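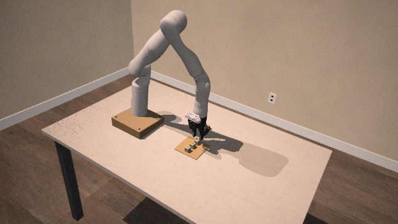
Foire aux questions du club de robotique simulée de Brimdale

Mise à jour du 11 avril 2026. J'ai regroupé ce qui revient le plus souvent par mail et dans les couloirs. Si votre question n'y est pas, écrivez-moi, j'ajoute au fur et à mesure (enfin, quand les copies me laissent tranquille).

C'est quoi exactement, le projet Hầu ?

C'est le projet de l'année du club : apprendre à un bras robotisé à prendre des petits cubes sur une table et à les poser sur un carré plat. Dit comme ça, ça a l'air d'une activité de maternelle ! Je vous promets qu'au bout d'une heure on regarde ses propres mains avec beaucoup plus de respect. Tout se passe en simulation : la pièce, la table, les cubes et le bras n'existent que dans l'ordinateur. On écrit du code, on lance un essai, on regarde le rendu, on râle, on recommence.

Le nom a été choisi par vote à la première séance. Il y avait une liste longue comme le bras (pardon) et celui-là est passé avec deux voix d'avance.

Il faut savoir programmer pour s'inscrire ?

Un peu de Python, ça aide : savoir ce qu'est une boucle, une fonction, une liste. Le reste s'apprend sur place. Cette année, j'ai des élèves qui n'avaient jamais ouvert un terminal et d'autres qui me corrigent au tableau, et les binômes se font en mélangeant tout ça. Si vous partez vraiment de zéro, venez quand même me voir avant : j'ai une série de petits exercices à faire chez soi, ça prend quelques soirées et ça évite de se sentir largué pendant les premières séances.

Et en maths ?

Niveau seconde au départ. Il y a de la trigonométrie dès qu'on veut comprendre où se trouve la pince quand chaque articulation a tourné d'un certain angle. On ne fait pas le calcul complet à la main – la bibliothèque s'en charge – mais je demande que chaque binôme le fasse une fois pour un bras à deux articulations, sur papier, avec un rapporteur. C'est la séance que tout le monde redoute et c'est souvent celle dont on me reparle en fin d'année.

Vous utilisez quel logiciel ?

Un simulateur qui s'appelle Zikgate, installé sur les postes de la salle. Vous pouvez aussi le mettre sur votre machine personnelle, mais attention au rendu, qui est gourmand. Sur un portable un peu fatigué, je conseille de couper l'affichage pendant les séries d'essais et de ne le rallumer que pour revoir les passages intéressants. La physique tourne très bien sans.

À quoi ressemble la scène de travail ?

Une table claire dans un coin de pièce, un bras sur un socle en bois, une pince noire à deux doigts, un carré posé en diagonale et quelques cubes. Il y a même une prise électrique au mur, qui ne sert strictement à rien pour l'exercice mais que tout le monde remarque le premier jour.

Plus sérieusement, retenez surtout que les cubes peuvent être n'importe où : posés sur le carré, devant, derrière, tout seuls dans leur coin. Le programme doit se débrouiller avec ce qu'il trouve. Si votre code ne marche que quand les cubes sont bien rangés, vous n'avez fait que la moitié du travail.

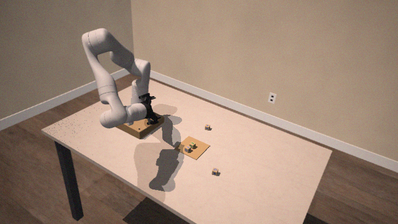 Esi Antwi

Avec cette vue-là, je fais un petit exercice en début de trimestre. Deux cubes sur le carré, un plus loin vers le mur, un autre devant, la pince vide juste au-dessus du socle. Je demande aux élèves d'écrire, en français et sur une feuille, tout ce que le bras devrait faire pour ramener les deux cubes isolés. Les premières copies tiennent en trois lignes. Puis on les lit à voix haute en jouant le robot, au pied de la lettre, et là on s'aperçoit que personne n'a écrit « ouvrir la pince » ni « remonter avant de se déplacer ». Les versions suivantes sont nettement plus longues !

Pourquoi la simulation et pas un vrai bras ?

Le budget, d'abord, je ne vais pas vous raconter d'histoires. Mais même avec un vrai bras dans la salle, je garderais la simulation pour l'essentiel du travail. On peut se tromper autant qu'on veut, remettre la scène à son point de départ en une touche, et faire travailler tous les binômes en même temps sur la même tâche. Su-bin Son, qui s'occupe des postes avec moi, a préparé un script qui remet tout en place et tire au hasard de nouvelles positions pour les cubes. Il est dans le dossier partagé, ne le réécrivez pas, s'il vous plaît. Chaque année quelqu'un le réécrit.

La simulation ne remplace pas tout, bien sûr. Les frottements sont simplifiés, la lumière est toujours sage, et un cube virtuel ne roule jamais sous le radiateur. On en parle longuement au moment des bilans.

Combien d'essais faut-il avant que ça marche ?

Question piège. Pour qu'un cube soit pris une fois : souvent dès la deuxième ou troisième séance. Pour que ça marche de façon fiable, c'est une autre affaire. L'objectif de fin d'année est une série de 2000 essais lancés automatiquement, avec des positions tirées au hasard, et on regarde combien réussissent. Ça tourne pendant la nuit et on découvre les résultats le lendemain, avec un suspense que je trouve assez délicieux (les élèves un peu moins).

Comment savoir si un essai est réussi ?

On a des règles écrites, affichées dans la salle et recopiées ici pour les parents curieux :

– le cube repose entièrement sur le carré ;
– la pince l'a lâché et s'est écartée ;
– aucun autre cube n'a été poussé hors du carré au passage ;
– le bras n'a touché ni la table ni son propre socle.

Le dernier point est celui qui fait perdre le plus d'essais. On pense toujours au bout de la pince et jamais au coude.

Ça sert à quoi, les chiffres et les lettres sur les cubes ?

Au début, à rien : on prend le cube qu'on nous indique et on le pose. Ensuite, Byung-chul Ko anime le module de vision, et là les faces deviennent le sujet principal. Il faut retrouver le cube demandé à partir d'une image, et comme les cubes sont tournés dans tous les sens, on tombe sur des caractères couchés, de biais, ou vus sur deux faces à la fois. Un programme qui reconnaît très bien un 4 debout peut être complètement perdu devant le même 4 basculé.

Autre difficulté : le même chiffre peut apparaître sur plusieurs cubes. « Prends le 4 » devient alors une consigne incomplète, et il faut ajouter la couleur, ou la place du cube sur la table. Je laisse les binômes s'en rendre compte tout seuls, d'habitude ils sont furieux contre moi pendant dix bonnes minutes. 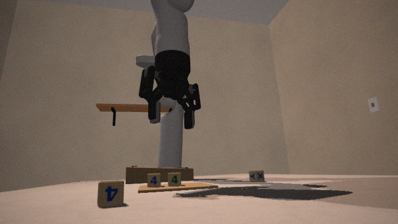 Vue rapprochée de la pince ouverte. Sur la planchette, un 4 bleu et un 4 vert ; à droite, le cube isolé montre un X.

Pourquoi plusieurs points de vue ?

Une vue large permet de suivre le mouvement entier du bras et de comprendre pourquoi il est passé par là. Une vue proche de la table permet de lire les faces et de juger l'écart entre les doigts et les cubes. Avec une seule des deux, on se raconte vite des choses fausses : vu de loin, un doigt a l'air bien placé, et vu de près il vise l'arête.

Surveillez aussi les ombres. Celle du bras s'étale largement sur la table, et un programme qui cherche les objets d'après la luminosité peut la confondre avec quelque chose de solide. On a eu un binôme qui évitait très soigneusement une ombre, avec un détour magnifique. J'ai mis des points bonus pour l'élégance.

Est-ce qu'il y a une compétition à la fin ?

Oui, la rencontre Mestby, en juillet. Plusieurs clubs font tourner leur programme sur les mêmes positions de cubes, tirées le jour même, et chaque équipe présente son travail à l'oral. L'oral compte autant que le score, préparez-le vraiment. L'an dernier, notre équipe avait un programme moyen et un exposé formidable sur ses échecs, et elle a fini bien mieux classée que prévu.

La participation n'est pas obligatoire. On peut suivre le club toute l'année et ne pas venir à Mestby, je ne fais pas la tête. Les inscriptions passent par Eun-ji Um, qui gère aussi les autorisations parentales et le transport.

Il reste des places ?

Nous sommes 9 en ce moment, et les postes permettent d'accueillir encore quelques personnes. On peut arriver en cours d'année, surtout si on rejoint un binôme déjà lancé : il y a toujours du travail sur les tests, les graphiques ou la préparation de l'oral.

Qu'est-ce qu'il faut apporter ?

Un cahier. Je sais, je sais. Mais je tiens au journal de bord papier : la date, ce qu'on a changé, ce qu'on attendait, ce qui s'est passé. Quand un programme qui marchait ne marche plus, le cahier retrouve le coupable plus vite que moi. Une clé USB peut dépanner, et des écouteurs si vous regardez les tutoriels pendant que les autres travaillent.

Mon enfant dit que son bras « s'est coincé ». C'est grave ?

Du tout ! Il a probablement demandé une position que le bras ne peut pas atteindre, ou alors une articulation est arrivée en butée. On recharge la scène et on repart. S'il veut avancer à la maison, qu'il note les angles au moment du blocage et qu'il les apporte à la séance suivante, on les regardera ensemble.

Peut-on réutiliser vos fichiers dans une autre classe ?

Avec plaisir. Toshiko Kinoshita a rangé les scènes, les scripts et les fiches d'exercices dans une archive que j'envoie sur demande. Dites-moi simplement quel niveau vous avez en face et quelle version de Zikgate est installée chez vous, les anciennes n'ouvrent pas toutes nos scènes. Et si vos élèves trouvent une erreur dans la fiche de trigonométrie, envoyez-la-moi, il en reste sûrement une à la page 2.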